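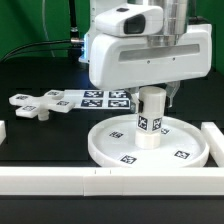 Unit 3: Reading a Floor Plan
Instructor: Florencia Daza

Last time we covered scale and how to use the scale ruler. Bring yours again. For this unit we use the Griltell plan set, sheets 2 and 3. Sheet 1 is the site plan and we come back to it in August.

What a floor plan shows

A floor plan is a horizontal cut through the building, seen from above. The cut is usually taken about four feet above the floor. Anything the cut passes through, such as walls and columns, is drawn with a heavy line. Anything lower, such as counters and steps, gets a thinner line. Things above the cut, such as roof overhangs and upper cabinets, are dashed.

Doors and windows

A door is drawn open, with an arc for the swing. Check the swing against light switches and against other doors. On sheet 2 the pantry door and the back door hit each other. Find the spot and mark it.

Windows are thin parallel lines in the wall. The letter next to each one refers to the window schedule, where you will find width, height and sill height. Don't scale these off the drawing.

Dimensions

Written dimensions always win over measured ones. Prints shrink and copies get resized. Note whether a string of dimensions runs to the face of the stud or to the finished wall. Griltell uses face of stud throughout.

Homework

Read pages 47 to 50 in the course packet. Redraw the kitchen on sheet 3 at twice the scale, with all dimensions. Hand it in to Domingo Gallardo before the next class.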